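Two weeks with the hand-held grippers now and I've finally got a setup routine I don't hate. Pads first, always. Ours are black mesh, and grit in the mesh throws off the grip long before you'd notice it by eye.

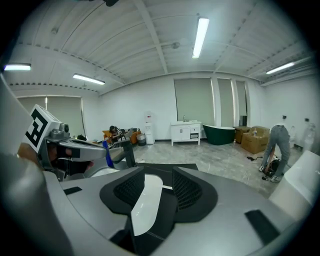
After the pads I check that the marker cube hasn't worked loose. Siobhán Foley lost 31 runs in December to one that had crept round a hair – heartbreaking! Then I recalibrate, which takes roughly 3 minutes if the blinds stay down and the light doesn't shift on me.
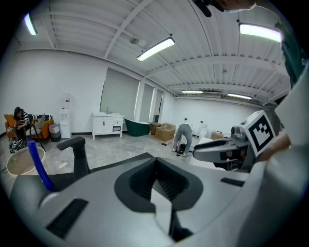

*Gripper up front, tub and vanity along the back wall.*

Next job is the finger linkage, once the Kivix spares turn up.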